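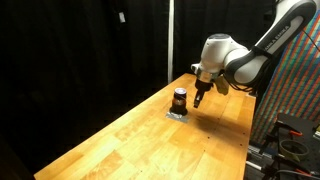 A long butcher-block table in honey and orange-brown planks.

Give me a table with a past

2019-09-25

I bought my kitchen table from a closing restaurant in Laveck, and I paid less for it than I've paid for shoes. It has a burn on one end the size of a saucer. Somebody carved a crooked letter K into the underside. It wobbles if you lean on the wrong corner, and I love it more than anything else I own (sorry, car).

So you can guess how I felt last January when I walked into the big Druser showroom off the highway with my sister, who needed a table of her own. We looked at tables for three hours. Three hours! And every single one had been made to look like mine. There were fake dents. There were fake worm holes, all the same depth. One had a ring on it, like from a wet glass, printed under the finish, and the tag called it "heritage character." It cost a little over 2000 dollars.

I've been grumpy about that ring ever since, and I'd like to make my case.

I don't mind new furniture. My sister wanted new, and she has good reasons, mostly that she has two kids and didn't want to spend her weekends driving to strangers' garages like I do. What bugs me is paying a factory to have my accidents for me. A mark on a table is supposed to be where something happened. My burn came with the table, okay, so I can't claim that one, but the long scratch down the middle is from the night we dragged it outside for a birthday dinner and then dragged it back in when the rain started. When I run my hand over it I think about soggy cake. What does my sister's neighbor think about when she looks at her printed ring?

And then there's the finish. A lot of these tables come sealed under something so thick and shiny that you can't get at the wood at all. That looks great for a year or two. Then it chips, and you can't really fix a chip in that stuff at home, so out to the curb it goes. I walk the dog down Lokness Avenue on trash nights and I see them out there, legs up in the air. Solid wood you can sand! You can oil it. My grandfather planed the top of his down so many times that the drawers under it stopped closing right, and he just took the drawers out and kept going.

I know what people say back to me, since I've said all this at enough dinners. They say old tables are heavy, and yes, mine took four people and a lot of bad language. They say old tables don't fit in apartments. Fair, some of them don't. They say it's snobby to go on about real wood when plenty of people just need a flat thing to eat off. I think about that one the most. But I got mine used and cheap, and the folks dropping 2000 dollars on fake worm holes aren't the ones scraping by. The thrift place two blocks from Druser had a plain maple table for 30 dollars that same afternoon. It was ugly, I'll admit, kind of an orange color, with gum stuck under it. A putty knife and one afternoon, that's all it wanted.

My sister didn't take the maple one. She bought a plain new one in the end, no dents, no ring, oiled top, from a small shop. I was prouder of her than I probably should've been. It looked almost too clean when they carried it in, and she went around for a week putting coasters under everything, even a bowl of grapes. Then my nephew did his spelling homework on it with a ballpoint and no pad underneath, and now if the light comes in low you can read "neighbor" pressed into the wood, spelled wrong.

She was upset for a day or so. She asked me how to sand it out, and I told her how, medium paper and then fine, go with the grain, oil it after. She bought the sandpaper and everything. It's been sitting in her junk drawer since spring.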